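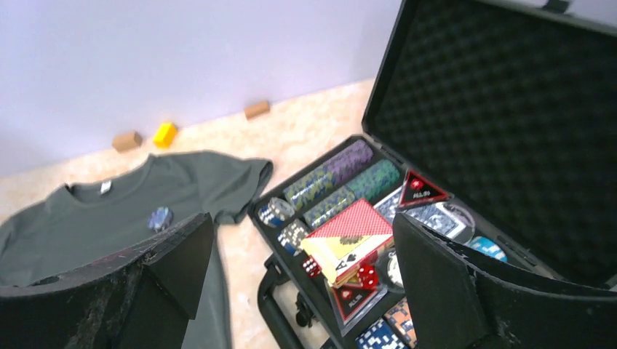

Spring inspection of the Ollanmont clothing exchange and play corner, done on 2025-04-14 before opening. The list is the same as last year, only the part on electrical things is longer, as the insurer asked. I write my comments under each point, so the person who does the autumn round can compare. We look first at what lies on the sorting tables when the doors open, for it is there that toys and clothes get mixed: a dark grey garment spread nearly flat, an open black case beside it, and at the back of the same table three small blocks, one yellow and two brown. Small blocks belong to the play corner and must go back there before visitors come in. I marked this as point 2.3.

Marks used: OK = in order. R = to repair or change. F = follow up at the next round. N/A = does not apply.

1. ENTRANCE AND WAYS OUT

1.1 Main door opens fully and stays open on its hook. OK
1.2 Back door opens from inside without a key. OK
Comment: The handle is stiff. It opens, but a child or an older person would need both hands. I put oil in it and will try again next week.
1.3 Way to the back door free of racks and boxes. R
Comment: Two clothes racks were standing in front of the door. They were moved during the inspection. It was the same last autumn, so I propose yellow tape on the floor.
1.4 Door mat lies flat. R
Comment: One corner is rolled up. The Larneo mat from the store room is heavier and can be used in its place.
1.5 Exit signs lit. OK

2. SORTING TABLES

2.1 Table legs locked, table does not move when you lean on it. OK
Comment: Table 4 has a lock which closes only if you push it hard. Please check it every time the table is put up.
2.2 Edges and corners without splinters or sharp places. OK
2.3 Small objects removed before opening. R
Comment: See the beginning. Please look also in pockets. Coins, buttons and batteries come out of pockets very often, and button batteries are dangerous for small children.
2.4 Cases and bags opened and looked through before they are put out. F
Comment: Lids that close by themselves can pinch fingers. A case with a weak hinge must not be offered, even if it looks nice.
2.5 Scissors, pins and the tagging gun kept in the locked drawer. R
Comment: The drawer was locked but the tagging gun was on the window sill. Needle without cap.

3. RACKS AND SHELVES

3.1 Racks loaded evenly on both sides. OK
3.2 Wheels braked. R
Comment: On the long Virk rack, 2 of the 4 brakes do not hold any more. The rack can be used only along the wall until new wheels arrive. I ordered them in April.
3.3 Shelves fixed to the wall. OK
3.4 Heavy things on the lowest shelf. F
Comment: Boots are on the lowest shelf, very good. The box with the curtains is still on top and I could not take it down alone.

4. PLAY CORNER

4.1 Toys whole, no loose parts. R
Comment: I removed a wooden train with a broken axle and a doll with one eye that comes off.
4.2 No toy with parts small enough to swallow in the box for the youngest. OK
4.3 Floor mat clean and dry below. F
Comment: Dry today, but there is a smell. Please lift it after each opening day.
4.4 Socket covers in place. OK

5. ELECTRICAL

5.1 Cables whole, plugs not cracked. OK
5.2 Steam iron switched off and cooling on its stand when not used. F
Comment: I could not see it in use. The instruction on the wall is hard to read and should be printed larger.
5.3 Extension leads not connected one to another. R
Comment: The Nuner heater was connected through two leads, and the second one was under a carpet. I took the second lead away. The heater goes directly in the wall socket, also when it is then a little far from the cash table.
5.4 Fire extinguisher in date and seal not broken. OK

6. FIRST AID

6.1 Box complete. R
Comment: Plasters are almost finished. The burn gel is out of date.
6.2 Emergency numbers on the wall by the telephone. OK

TO BE DONE BEFORE THE NEXT OPENING

Wheels for the Virk rack (3.2)
Tape in front of the back door (1.3)
Plasters and burn gel (6.1)
Cap for the needle of the tagging gun (2.5)
Other mat at the entrance (1.4)

Points with F can wait until the autumn round, except 4.3, which I would like to see checked every time. Please sign on the paper copy in the kitchen when a point is done, and write the date beside it.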